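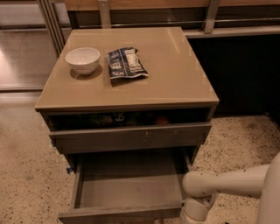 What should go in the bottom drawer of a nightstand?

Things you want once a month or less: the spare phone charger, the heating pad, the instruction booklet for the alarm clock. The top drawer is for whatever you reach for in the dark.

Most of us run it the other way. The top drawer takes everything, from cough drops to last May's receipts, until it will no longer close, and the bottom one sits there rent-free. Bending over is apparently too much to ask after 10 p.m.

The cure takes one evening. Pull the lower drawer all the way out before you touch the upper one. An open, empty drawer is the best sorting tray you'll ever own, and it's already in the bedroom. Move things down by the handful. Anything edible goes back to the kitchen, including the thing you were saving.

Then wipe the empty drawer with a barely damp cloth and let it dry with the front open. Paper liners look nice for 22 days and then bunch up at the back. I've stopped buying them. 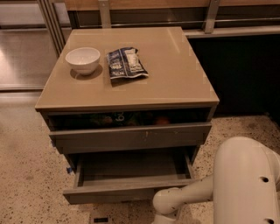 Lower drawer emptied, upper drawer still thinking about it.

Glass tops need their own word. A shiny top shows every ring, crumb and elbow, so keep it to 2 things, or 3 if one of them is a lamp. A small bowl earns its spot by catching rings, earplugs and coins. A finished snack bag doesn't earn anything, and it has a way of staying until the weekend. Lift the bowl when you dust. Going around it leaves a neat circle that guests will notice before you do.

Mawuli Nutsugah wrote in to ask about drawers that stick. Rub a plain candle stub along wooden runners. Metal ones want a vacuum nozzle first, then a wipe. If the drawer still drags, it's too full, and we're back at the top of the page.

Scuffs on painted fronts: try a damp cloth with a drop of dish soap, and test the side that faces the wall. Stop when the paint starts coming off on the cloth. At that point you're refinishing furniture, and that's a different page.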